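Trirkia, hors saison

Rentrée hier soir, valise pas défaite, j'écris vite avant d'oublier. Donc Trirkia. En novembre. Tout le monde m'avait dit non, trop de vent, tout fermé. Bon. Tout fermé, c'est vrai pour la moitié du port. Le vent aussi.

Mais la crique de Wei pour moi toute seule pendant deux heures, ça vaut bien un café introuvable. On y descend par le sentier derrière le phare, 452 marches (c'est écrit en haut sur le panneau, j'ai pas compté), glissant après la pluie. Prenez des vraies chaussures. Moi j'avais des baskets en toile, résultat un genou bleu.

Côté logement, un petit meublé avec cuisine, à Rorner, 13 minutes de bus. Moins cher que le port, et il y a une épicerie ouverte jusqu'à 19 h. Le bus passe toutes les heures, enfin en théorie. Le dernier je l'ai raté deux fois.

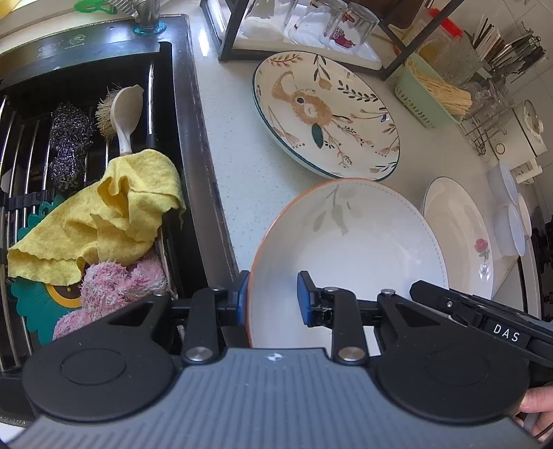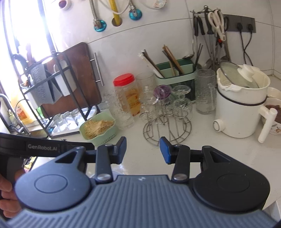

Une lectrice m'a écrit entre temps que le bus de Rorner ne roule plus du tout en janvier et qu'il vaut mieux dormir au port, quitte à payer plus. Elle ajoute que la crique est à l'ombre dès 15 h en hiver. Exact pour l'ombre, j'ai eu froid. Pour le bus je vérifie et je corrige ici.

Sinon la traversée : 100 euros aller-retour sans voiture, bateau presque vide, mer pas terrible. Cachets obligatoires si vous êtes comme moi.

Pas eu le temps de voir Hollwood, la grande plage au nord. Il parait que c'est plein de bois flotté après les tempêtes. J'y retourne en mars, billets pas encore pris.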